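Kitchen Chore Automation: Frequently Asked Questions

Can a robot arm clear a kitchen table yet?
Partly. On the Drastero bench at Didbridge, a single arm sorts known items into known places. Speed is well below that of a person.

Which objects are easy?
Rigid items with an obvious place to grip: bottles, cups with a loop handle, toy fruit. Flat plates are harder, as the fingers need an edge to get under.

Why use toy kitchenware?
Cost and repeatability. A toy toaster oven has a door, a handle and knobs, and can be replaced the same afternoon. Results on toys do not transfer directly to full-size appliances.

How much data does one task need?
Our put-away task used 900 demonstrations. With 500, the arm still confused a utensil with the pan it was lying across.

What happens when a grasp fails?
The controller retries up to 3 times, then stops and waits for an operator. It does not guess.

Can it wash up?
No. Water, suds and real glass are outside the current scope — so is anything hot.

Is it ready for homes?
No. Small shops with fixed benches will come first. Costigan has a similar cell planned for September.

What does a typical put-away layout look like?
Mixed cookware and food items, with some overlap and no fixed order.

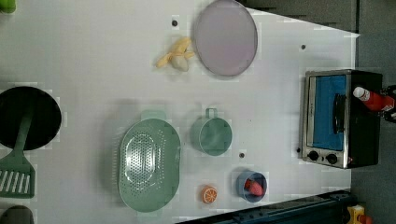
Trudy Treloar: We tried a put-away cell at our shop and the arm was fine. Resetting the table between runs took most of the shift. Is that part automated yet?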